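## 4.3 Two-Arm Cell: Checks Before Powered Motion

Complete this section at the start of each shift and after any change to the table layout. It applies to Jilten bench cells with two arms facing each other across one work surface.

1. Set both arm controllers to HOLD. The status line must read "2 of 2 held" before anyone reaches over the rails.
2. Check that the rail frame sits flat on the table. Tighten any loose fastener to the value on the cell label.
3. Trace each arm's cables from the wrist to the base. Leave enough slack for full travel, and keep loops out of the gripper path.
4. Place the work item between the grippers. Containers may be presented upright or on their side – record which in the run sheet.
5. Enter every other object inside the rails as a fixed obstacle. Include the full reach of lamps and similar items, measured to the outermost point.

**CAUTION:** Do not clear a HOLD from the keyboard while a hand is inside the rails.

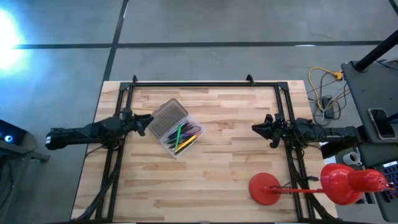
Obstacle entries remain valid only while the object stays put. If an item is moved, delete its entry and measure again. Error 749 means that a planned path crosses an obstacle entry; do not override it.

6. Release one arm at a time and jog it at reduced speed. Release the second arm only after the first is back at its start position.
7. Open and close each gripper once with nothing between the fingers.

**Note:** Hillness gripper pads are replaced at 3,000 cycles. Reset the counter in the Flinarley console after fitting new pads, then repeat step 7.

Floor cables must stay clear of the operator's standing area. Route power leads and adapters along the side of the table, and report damaged connectors before the next run.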